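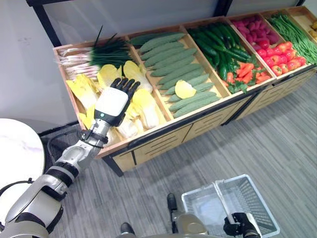 The Priltonora produce stand was the last thing on our equipment list and the one I had budgeted worst. We needed a grocery setup for pick-and-bag work with a two-armed robot, and I had put down 200 dollars for "shelf, misc." The stand alone came to 311 before shipping. It's a long unit in light wood with a cabinet base and an open top split into shallow compartments, and each one takes a decent pile. With the napa cabbages at the left end, the left hand can come in over them from above while the right holds the shopping basket, and that is the motion we do most.

I compared it with two others. Ovville makes a wire tiered rack that costs less but would have put half the produce at a height we don't need. Somville sells a real store fixture, very solid, and the quote made it a short conversation. The Priltonora was in the middle and came flat in two boxes. Assembly took an afternoon. One of the dividers was drilled a little off and had to be persuaded.

What I like: the rims. They keep a pile from sliding off the front when the hand pulls something out, and the dividers mostly keep one vegetable away from the next. The base is heavy enough once loaded that a bump from a forearm hasn't moved it.

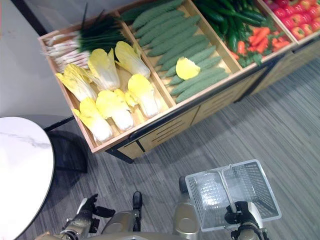 What I don't like is the size of the compartments once you start filling them. If you are planning a budget, put the vegetables on a separate line from the furniture. I had them down as an accessory. The artificial ones we bought from Barreto are 39 dollars a bag, one kind per bag, and the long thin stuff like bitter melon needs more bags than you'd guess before it looks like a grocery store. The cabbages fill space quickly. They are also the ones that shed. A loose leaf ends up in with the bitter melons and somebody has to decide whether it stays there for the next run.

The plastic basket was cheap and I have no complaints about it. Buy a spare anyway.

Measure your floor first. The stand is long, and the robot needs standing room in front of it. We have a round table near the left end and I would leave more of a gap if I set the room up again. Ours is on carpet, which was already down. I'd keep another 100 dollars back for whatever you forget.

Four stars. It would be five with the divider drilled straight. We are ordering a second one in November, and this time I have the right number in the spreadsheet.

Posted 31 August 2025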